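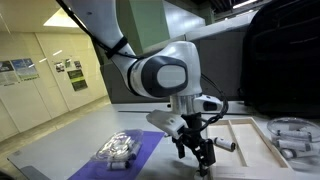

I went to see Aldo Dal Bello about batteries, and I should confess up front that I had a sandwich bag of them in my coat pocket. They'd been in my kitchen drawer since forever, rolling around with the birthday candles and a key I can't identify. I was hoping he'd tell me what to do with them. He made me pour them out on his bench before I'd even sat down.

"Forty-four," he said, after a minute of pushing them around with one finger. "That's a lot for a person who told me on the phone she doesn't use batteries."

Aldo makes trays. Shallow ones, pale wood, low sides, mostly with a divider down the middle, and he sells them under the name Stunetti out of the back half of what used to be a shoe store. He started with desk trays for pens and paper clips. The battery thing came in sideways, when his sister bought one and kept using it to hold double-As.

"She put the good ones on the right and the dead ones on the left," he told me. "I'd made it for pencils! I was a little insulted. Then I went home and did the same thing."

I asked him what makes a tray right for batteries, expecting a short answer, and got a long one (I took notes for most of it and drank his coffee for the rest). The sides have to be low enough that you can pick up a cell lying flat without digging for it. The first ones he made were too deep. "You're in there with your fingernails," he said. "It's like getting an olive out of a jar." But if you go too low, the first time you shut the drawer hard, the round ones climb over and you're back where you started.

Then there's the divider. Aldo likes his off center, so one side comes out wider. He keeps the wide side for the batteries that still work and the narrow one for the spent ones, and he thinks the narrow side does people a favor. "If it's small, it fills up. Then you have to take them in. Give people a big box for dead batteries and they'll keep dead batteries for their whole lives."

I looked at my pile and said nothing.

His partner in the business is Agata Vitale, who does the finishing and, as far as I could tell, all the talking to customers. She came in around then with a stack of tray bottoms under her arm and joined in without putting them down. She disagrees with him about the divider completely. "Even halves," she said. "People don't remember which side is which anyway. My mother had it backwards for months. Every flashlight in that house was dead."

So why not label them? I thought this was a pretty good question. They both made the same face. They'd tried little burned-in letters on one batch, sixteen trays, and sold exactly six. The rest are in the shop with screws in them. "People want it to look like it could be for anything," Agata said – and she's right, mine is on the counter now and my husband put his watch in it.

They buy their wood from a mill they both call Goltik, though I never did work out if that's the mill or the man. Aldo sands the inside corners by hand. He says he's made some 900 trays so far and that his thumbs could tell you the number without being asked.

I wanted to know how he checks whether a battery is dead, and he has a little tester he's fond of, but he also does the drop test for fun. You hold an alkaline cell an inch or so above the table, flat end down, and let go. A fresh one tends to land with a thud, an old one bounces. "It's not science," he said. "If it matters, use the tester." We did all of mine. It took ages and I loved it. We ended up with a respectable row of good ones, and the others went into a jar by the door with tape over the ends of the nine-volts.

Agata is working on a version with a lid for next April, for people who want to stack them. Aldo thinks a lid is a terrible idea. "You close it, you forget it," he said. She was already showing me the hinge.

Comments (4)

Marnie K.
We use a muffin tin. Not as pretty but every size gets its own cup.

drawerful
Team even halves. My narrow side would be full by lunch.

P. Gauthier
Please do tape those nine-volts, folks. Lithium coin cells too. Glad to see it mentioned.

tess_in_the_attic
Did you ever find out what the key was for??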